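Home > Community Help > Photography and Lighting > Small objects and tabletop

**Streaks of light on a stainless plate when shooting bare timber**

clarkthorpe_stores

I am recording household items for a stock catalogue at Clarkthorpe. The list runs to 3,670 entries, most of them small kitchen goods, and the pictures need to look consistent from one entry to the next. The surface is a white table with a matte top. Behind it hangs a grey-blue cloth. Lighting is two LED panels, both bare, set above table height.

Ceramics, plastics and fabric all come out acceptably. The trouble began at entry 41, a round stainless steel plate with a shallow raised rim. I keep a light wooden block beside it as a colour and shadow reference, because bare wood shows a shift to green or magenta sooner than the white table does. 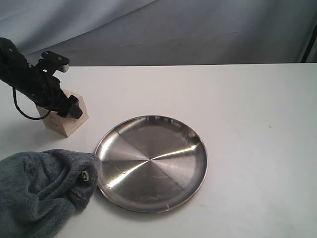 The wood itself gives me no problem. It has no finish on it, so the faces separate properly into a lighter and a darker side, and the shadow on the table is soft enough to leave alone. Exposure set for the wood also holds the table just under clipping. The metal is where it falls apart. If I expose for the plate, the wood goes muddy, and if I expose for the wood, I get hard bright streaks in the steel.

I have tried moving the plate outward so that it picks up less of the panels. That leaves a lot of bare table to work with, and the matte surface behaves well across its whole width.
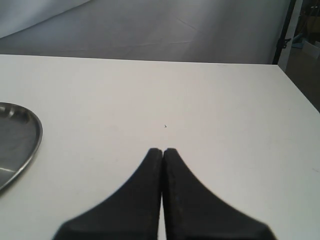 White top with the round steel tray over at the left edge.

Moving it did not cure the streaks, only shifted them. I have also tried a dulling spray (Prondach matte), but it left a residue that took longer to remove than the shot took to set up. I don't want to use it on items that go back into a kitchen.

What I would like to know:

- Is there a lighting position that removes the streaks without flattening the wood?
- Is the grey-blue cloth contributing, and should I change it to white?
- Does the towel I use for wiping down matter if it is left near the metal?

On the last point, the towel is a dark fleece one, and it usually stays within reach because the steel shows every fingerprint. 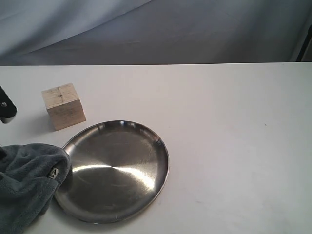
A polariser on the lens made very little difference to the steel, although it did cut a slight sheen elsewhere. I read that this is normal for bare metal but would like it confirmed before I spend money on film for the panels.

plivside_bench

Just use a light tent. Cheap ones work. Problem solved.

greyscale_kettle

A tent would help with the streaks but the answer above skips the rest, and a tent that takes a full-size plate at that angle gets large.

A polished or brushed plate has very little colour or tone of its own. It shows whatever sits in the mirror direction from the lens, smeared out by the surface texture. Streaks that radiate from the centre are typical of steel with a circular brushed finish under a small light source. Moving the plate changes where they fall. Enlarging the source is what softens them.

Put one panel behind a sheet of diffusion at least as wide as the plate, placed so that its reflection covers the whole inner surface when viewed from the lens. Turn the second panel off for the first test. Bring it back at low power from one side if the wood loses its modelling. Keep it low enough that its reflection misses the plate.

The polariser result is normal. Reflections from bare metal are only weakly polarised, so a lens filter alone does little. Film over the panels combined with the lens filter does work on highlights from the lights themselves, but you will lose a good deal of exposure and the plate may come out very dark.

Cloth: leave the colour, but iron it or pull it tight. Folds give uneven brightness, and the rim picks that up. Towel: yes, move it. Anything dark near shiny metal can end up as a dark patch in it. We had the same trouble with cutlery at Abubakari and ended up keeping the cloths on a shelf below the table.

clarkthorpe_stores

Thanks. I will order a sheet of diffusion on Friday and leave the film for now.

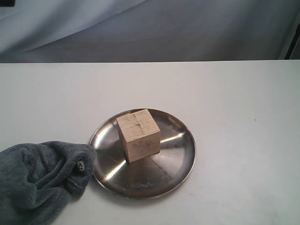 One more point on the block, for anyone using a similar reference. Its placement matters more than I had allowed for. With the wood standing on the plate, the lower half of the metal takes on a brownish reflection of it, and that throws off a grey reading from the steel. The same position also makes the faint smudges and scratches near the bottom easier to see, so it has some use for condition notes. For colour I will keep the block on the table, clear of the rim.

I have left the thread open in case somebody has figures for how much light the diffusion costs.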